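Dronia 4 adds grasp planner that handles shiny floors

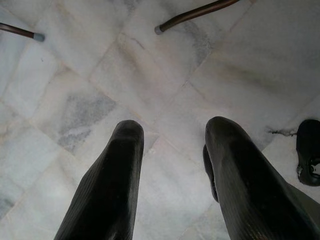
Erberg has released version 4 of Dronia, its control software for mobile arms that pick things up in homes and offices. The main change is a new grasp planner that works from the wrist camera alone once the gripper is close to the floor.

Earlier versions often took veins in stone or glare on polished tile for small objects, and the arm would stop to check them. The new planner compares 3 consecutive views before it commits to a target. Erberg says it tuned the feature on 900 recorded approaches over tile, wood and carpet.

"Floors were our most common support request," said Masanobu Kawaguchi, who leads the perception team. "People had been turning the check off, and then the fingers would hit a chair leg."

The update also includes a replay viewer and fixes 7 bugs in the motion queue. It is a free download for current users. Support for the Minami arm will follow in October.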